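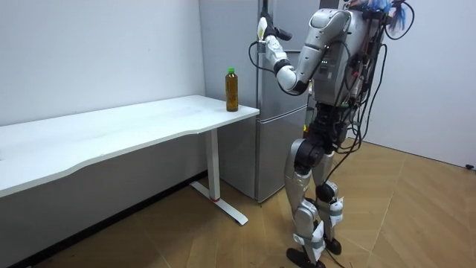 Me mudé en julio a un piso pequeño y tengo una duda sobre la nevera. La cocina no tiene sitio para ella, entonces la he puesto en la habitación donde trabajo. Es una nevera plateada, está contra la pared del fondo y justo allí termina mi escritorio, que es blanco y largo. Cuando escribo por la tarde el ruido del motor me molesta bastante, y también me preocupa si el calor puede dañar el tablero. El fabricante (Flemunen) dice en el manual que hay que dejar 50 mm libres a cada lado, pero no explica si un mueble cuenta igual que una pared. ¿Debo mover el escritorio o la nevera? Mover la nevera es difícil, porque solo hay un enchufe en aquella parte. Muchas gracias de antemano y disculpen mis errores.
Oksana Marchuk

Hola, Oksana. Yo tuve la misma distribución durante cuatro años. Un mueble cuenta igual que una pared si tapa el lateral, pero un escritorio tapa muy poco, así que por el calor no me preocuparía. Toca el lateral con la mano después de unas horas de funcionamiento: si está templado, es normal en muchos modelos, porque llevan el condensador dentro de la chapa. Deja los 50 mm del manual y listo.
Para el ruido, primero mira si está nivelada. Pon un nivel encima, de lado a lado y luego de delante atrás, y gira las patas delanteras hasta que no se mueva al empujarla. Después comprueba que no toca ni la mesa ni la pared. En mi caso el zumbido venía de la mesa, que vibraba con el motor y hacía de altavoz. También conviene aspirar el polvo de la rejilla trasera, con la nevera desenchufada.
Anisa Santoso

cambia de nevera, las viejas suenan todas
Brendan Keane

No hace falta cambiarla, creo. Yo añadiría una cosa a lo de Anisa: no uses una regleta para llevarla a otro lado de la habitación, mejor enchufarla directa a la pared. Y si pones goma debajo de las patas, que sea la misma en las cuatro, si no se desnivela otra vez.
Vasilică Ciobanu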